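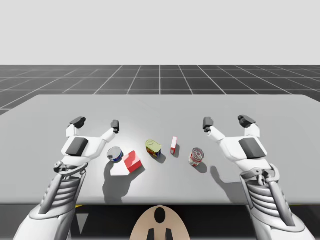

Lerkstead is coming back for a second season in February, and the publicity would like you to believe it was always going to. I have my doubts. The first run of the Stetach drama lost me by its third hour, when Roman Lis spent an entire scene staring into a glass of water while the town's only doctor packed her bags. The set designers are fond of bare surfaces, pale and grey and as plain as a tabletop with a few small groceries set out in an uneven row, and the camera lingers on them as if they had something to say. Mostly they don't.

Showrunner Elango Marar promises a faster pace this time. "We listened," he told me, which is what showrunners say. The new season has a bigger cast and a flood, along with Jolanta Rutkowska as a coroner named MacAulay who may or may not have buried the wrong man. She is the best reason to tune in. In the two episodes sent to critics she gets 50 minutes of screen time and hardly wastes one.

The rest is harder to defend. Jarosław Krawczyk's script still favours the meaningful pause, and the colour has been drained from everything, including the jokes. Each episode now runs 65 minutes – longer than before, whatever Marar says about pace.

Stetach claims 600 extras were hired for the flood. I saw a good deal of fog.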